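Givance Customer Help
Ticket 534
Product: Skorkilgate tabletop board with three-sided surround
Subject: Dark smudges and scuffs on the board, some won't wipe off
Opened: Sunday, January 19, 2025
Status: Closed by customer

Original message

Hi there! I've got the Skorkilgate board in the light tan, with the lavender-gray walls (left, right and back), and I love it, so please don't read this as an angry ticket. The walls went up beautifully and they still look as smooth as the day I opened the box. My trouble is the board. It's picked up a bunch of faint dark smudges all over, plus scuffs, and I can't work out which of them are dirt and which of them are damage. The color is a little mottled to begin with, so half the time I'm rubbing away at a spot that I think is just the pattern!

The care leaflet says "wipe with a soft damp cloth" and that's the whole section. I did that. Some marks got lighter, or I talked myself into thinking they did. Others didn't budge. I have a bottle of Stirnico surface cleaner in the cupboard and before I go at it with that I'd like to know if it's safe on this finish. The label says "most sealed surfaces" and I have no idea whether mine counts as sealed.

Things I'd like to know:
Is Stirnico OK on the tan board?
Can I use one of those white foam eraser sponges?
Does the board flip over if the worst comes to the worst?

Customer update 1

I got the auto-reply asking about the whole surface and the walls. The smudges are faint, so you may need to turn your screen up. They're scattered, there isn't one bad patch I can point you to. 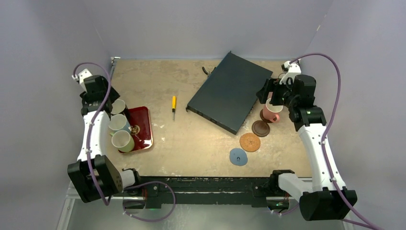
Whole board with the walls up. Pink cup is toward the back on the right, corner bracket is back left.

The reply also asked if the marks match anything I put on the table, like cup rings. I don't think so. I went over the surface with my nose practically on it and couldn't find a single proper ring, so I'm not blaming the pink cup (it's a favorite, I'd have taken its side anyway). What I've got is more like shoe marks on a gym floor, if that helps whoever reads this.

Reply from Givance

Thanks for the photo. The tan board has a sealed top, so Stirnico is fine if you dilute it: one capful to a bowl of warm water. Please don't use foam eraser sponges. They are mildly abrasive and will leave shiny spots that catch the light. Try a test area near the corner bracket first and leave it for 3 hours before doing the rest. The board can be flipped, but the walls have to come off first.

Customer update 2

OK, test patch done! I picked a bit right by the bracket in the back left corner like you said. One capful, warm water, an old T-shirt cut up for rags. I wiped, dried it with a second rag, and then went and did other things for the three hours. Came back and it looked the same color as the board next to it, no cloudiness, nothing sticky. So far so good.

Small grumble while I'm back in that corner: crumbs and grit get in around the bracket and a cloth just pushes them further along the wall. I ended up using a dry paintbrush, the half-inch kind from a kid's paint set, and that got them out in a minute. You could put that in the leaflet! I'd have been grateful for it.

Customer update 3

Did the full board this morning. I'm writing down what I did in order in case it's useful to somebody with the same problem.

Moved the cup and anything else loose. Brushed the corners, then along the bottom of all three walls. Wiped the whole board with plain warm water first and dried it. Then the Stirnico mix, working from the back wall toward me, in overlapping strips. Rinse water after that, and a dry rag last. I changed the rinse water twice and it was gray both times, which was a bit embarrassing because I'd have told you the board was clean.

Result: most of the smudges are gone or so light I have to hunt for them. The scuffs are another story. I counted the ones I could still feel with a fingernail, since you asked for that in the email, and it's 13. They don't look any worse, they just haven't gone anywhere. So I'm guessing those are in the finish and no amount of wiping will shift them?

Also tried a pencil eraser on one of them (the soft white kind, and very gently). It took the dark part off and left the scratch. I'd call that an improvement.

Reply from Givance

Yes, anything you can feel with a nail is in the top coat and won't clean off. A soft pencil eraser is fine for the dark residue. We sell a touch-up stick for the tan finish, or we can send instructions for flipping the board.

Customer update 4

I looked up the touch-up stick and the nearest place with it in stock is Polishchuk, who want more for shipping than for the stick. I'm going to leave the scuffs. With the dark stuff erased they blend in with the mottling pretty well, and it's a work surface, it's going to get worked on.

Please do send the flipping instructions though. I won't be taking the walls down now that I've finally got them square, but I might have a go in February if I've got a second pair of hands. My question for that: does the bracket come off with the walls, or does it stay on the board? And is the underside the same tan? If it's a different color I'd rather know before I start undoing screws.

Reply from Givance

The bracket stays with the walls. The underside is the same tan with the same top coat. Instructions are on the way by email, article 107 in the help pages if they don't arrive.

Customer update 5

Got them, thank you! Closing this one from my side. The cup's back in its spot and I've put the paintbrush in the drawer with the rags.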